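**Apr 24, 2025**

# Kaewmanee wants your old computer (and so does everybody on my street, apparently)

If you've got a dead desktop tower propping up a shelf in the garage, you've got until July to do something useful with it. Kaewmanee, the repair shop in the old shoe store across from the post office, is running a take-back drive for computers, and I went by this week to drop off two of mine and ended up staying most of the afternoon. I'd only paid for an hour of parking. Oh well!

The deal is pretty simple. You bring in a desktop or a laptop, working or not, and they check it over at the counter while you wait. Anything that can be fixed gets cleaned up and passed along to families through the library. Anything that can't gets picked apart for pieces, and whatever is left after that goes to Grendari, the recycling outfit out past the fairgrounds. You don't pay a cent. You don't get paid either, which one man in front of me in line was not happy about, but he left his machine anyway.

Last year's drive brought in 1,935 computers. I had to ask twice to be sure I'd heard it right, because this is not a big town and I honestly couldn't picture where they'd all been hiding. This year the shop is hoping for 2,501. The extra one on the end is because somebody at the counter bet somebody else they couldn't top 2,500, and now it's written on the whiteboard by the register and there's no backing down.

So what happens to the insides? I'd always figured a broken computer was broken all the way through, like a dropped egg. Most of the time it's one thing. A power supply quits, or a fan fills up with cat hair (mine, both times, sorry), and the rest of it would have gone on for years. 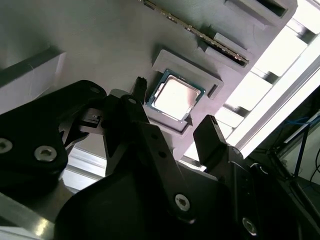 Memory is the thing they run short of. A lot of the laptops people bring in are slow because they were sold with too little of it, and adding more takes a few minutes if you have the right stick in the drawer. The shop would love it if you'd check your own drawers, too. Loose memory, chargers, spare cables, that keyboard you replaced because you spilled soup on the old one and then the old one dried out fine: all welcome.

They'll take monitors, but only flat ones. The big heavy kind has to go straight to Grendari, and you'll want to call first because they only accept those at the side gate. Printers are a no from both places. I had a printer in the trunk. It's still in the trunk.

I know what you're going to ask, because I asked it before I'd even set my bag down. What about my stuff? My tax returns and nine years of vacation pictures were on one of those machines. The shop says every drive gets wiped before it goes anywhere, and if you'd feel better about it they'll take the drive out and hand it to you at the counter. I took mine home. It's in a sock. If your computer still turns on, copy off whatever you want to keep before you come, since they can't do that part for you for free.

Families who'd like one of the fixed-up computers should sign up at the library desk, and there are 220 names on that list already. Kids starting middle school go first, and after that it's in the order people signed. Each computer comes with a mouse, a charger if it needs one, and a page of instructions in large print, which I read all the way through and learned two things from. I won't say which two.

Flanavum, the coffee place next door, is giving a free small drip to anybody who shows a drop-off slip. It's the good dark one, too. They've put a couple of chairs out front for people waiting on the counter check, which took me twenty minutes with a short line. And if you can't lift a tower or don't drive, Fumatier Moving is sending a van around for pickups. The limit is 5 items per house, and you book it by calling the shop. Leave things on the porch in a box with your name on it, and take them in if it looks like rain.

The counter is open from ten to six, with a break at lunch. Use the back lot if you're hauling anything heavy, as there's a ramp on that side and the front door has that awful step. I'm going back once I've dug my mother's old laptop out from under the guest bed, and I'm bringing quarters for the meter this time.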